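Fliltance Portable Dust Monitor for Small Plants and Workshops

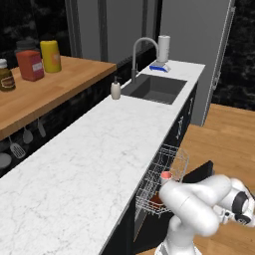 What it does

2022-09-21
By Demetrius Zamora
4 min read

The Fliltance is a portable monitor that measures airborne dust in work areas where powders, grain, flour, wood or coal are handled. It shows the current reading on its front display, stores the readings in memory, and sounds an alarm when the level passes a limit you set. It is sold by Prekdale, alone or with a wall bracket and spare filters.

Most of our customers run small plants: feed mills, bakeries, furniture shops, boiler houses. They often have one person in charge of safety who also does something else, so the menus are short and the manual fits on 12 pages.

The Fliltance does not replace a dust hazard analysis, and it does not measure dust that has already settled on beams, ducts and ledges. Settled layers have to be found by inspection and cleaned up on a schedule. The monitor helps you see when and where dust is getting into the air, such as during bag dumping or when a conveyor cover has been left open.

Where to put it

Mount the monitor at head height, within a few steps of the point where material is loaded or transferred. Keep it out of the direct path of fans and open doors. If you have more than one transfer point, start with the one your operators complain about and move the unit after a week.

Do not install the standard model inside silos, ducts, dust collectors or any area classified as hazardous. The housing is sealed against dust, but the standard model is not rated for those locations. Ask us before ordering if you are not sure how your area is classified.

Setting the alarm

There are two alarm levels. The first lights the amber lamp and makes a short tone. The second lights the red lamp and closes a relay, which your electrician can connect to a siren or a conveyor stop. Both levels are off when the unit ships. Set them with your safety advisor, using the limits that apply to your material.

The alarm history holds the last 1000 events with the time and the highest reading for each. Press and hold the menu key to scroll through it, or copy it to a memory card. Clearing the history requires the supervisor code.

Care and filters

Wipe the inlet with a dry cloth at the start of each shift. Never blow it out with compressed air — this can damage the sensor and throws dust back into the room. Replace the filter every 3 months, or sooner if the filter lamp comes on. Return the unit once a year for calibration. Turnaround at our Esarbridge service desk is about two weeks, and loan units can be reserved ahead of time.

What changed in this version

The carrying handle is now metal. The battery door has a captive screw, a change requested by Hòa Kiều at the Hầu feed mill after two doors went missing. The display can be read in Vietnamese or English — Thư Lò checked the Vietnamese text. Units bought before March can get the new language file at their next calibration.

In the box

Monitor, charger, 4 filters, memory card, printed manual, calibration certificate. The wall bracket is packed separately.

Ordering

Contact Tùng Kim at Prekdale for prices and delivery times. For repairs and calibration, ask for Tươi Lò at the service desk and have the serial number ready. It is on the label inside the battery door.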